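From the Shared Workshop: A Two-Armed Helper, Built in Simulation First

The member leading the Prostska build has spent 7 months on a two-armed household robot, and most of that work has taken place on a screen. "We model the kitchen before we cut any metal," the builder told the workshop newsletter. "Steel is expensive, and a simulated arm costs us only the electricity."

Each arm ends in a two-finger gripper, and the room around them was kept deliberately ordinary, with a counter, a table and a few dishes.
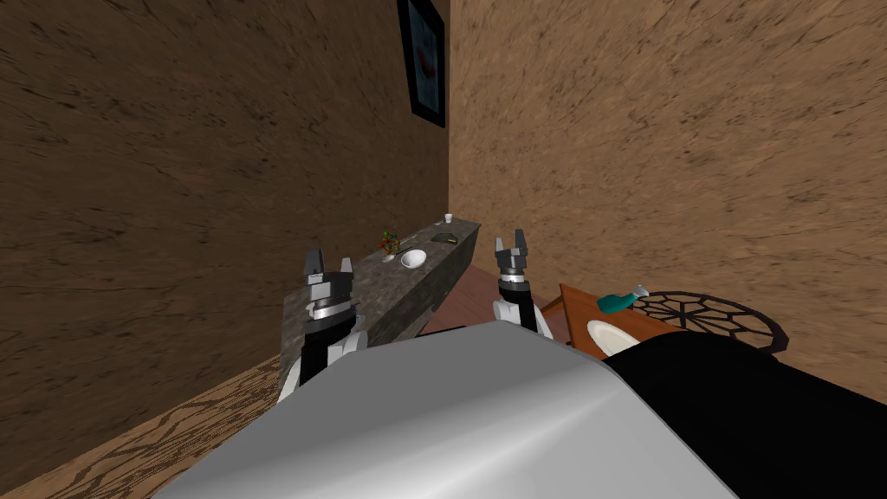
"My first concern was reach," the builder continued. "The base is wide, and the arms must clear it before they can do anything useful. I revised the shoulder mounts in January, and I expect to revise them again."

The control software, known among members as Plulitura, has been run through around 900 trials. The builder described the results as uneven. Bowls remain difficult — the rim is thin, and the fingers were designed for thicker objects.

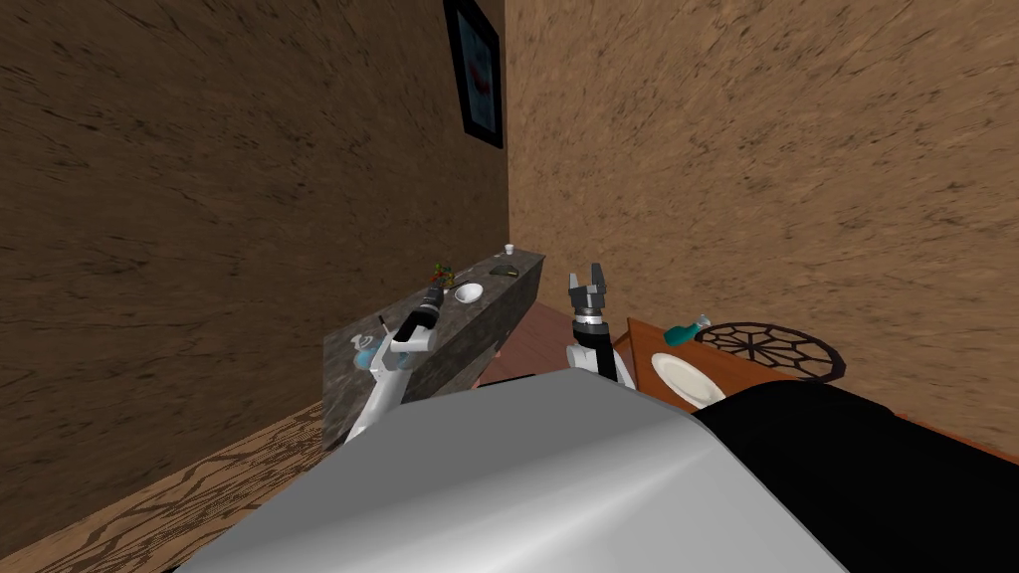 The left gripper over the counter, near the white bowl, in the Prostska simulation.

Asked when a physical arm might be expected on the bench, the builder was cautious. The workshop has set aside $200 for printed finger parts, and the motors have yet to be chosen. "I would like to see one arm move a cup across a real counter. The second arm can wait until the following term."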